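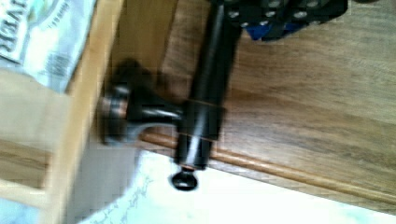 The Jeva gripper kit came out of one long August in our shared workshop, and I still get a kick out of bolting one together. It's a two-finger gripper with a wrist camera mount, sized for small hobby arms, and it fits most 3D-printed arms that can carry the weight. The housing is black and the bolts are plain silver ones with round heads, left out in the open in a row so you can get a driver on them without taking the whole wrist apart. I like testing on awkward stuff, and a long black rod with a short arm sticking out to one side is about as awkward as it gets (all the weight wants to swing round!). Blocks and cups come later, when you need cheering up.

What you get

Gripper body, finger pair, camera bracket, one servo, cable, bag of bolts with spares
Weight without camera: 300 g
Opening: 78 mm
Build time: 3 hours if you've done a servo horn before, an evening and a bit if you haven't

You'll need your own camera, power supply and arm. The bracket has slotted holes, so small board cameras of different widths will go on. Aim it down past the fingers and tighten it last.

Notes on the new version

Marin Dumitrescu redrew the finger pads and they are so much better. The old ones let round things roll, and the new ones have a shallow groove down the middle. Pads from the first batch still fit the new fingers, but the old fingers won't take the new pads, sorry. The cable is longer too, and Drita Stoyanova wrote out the wiring steps again from scratch, with the servo colors listed properly this time.

Slow your arm down for the first few picks. Shiny black parts are hard for the camera, and quick moves smear them even more, so turn up a lamp before you start fiddling with settings.

There are 14 kits left in this batch. Ask for Yasir at the Kos bench if you want to try one first.

Page updated 8/10/24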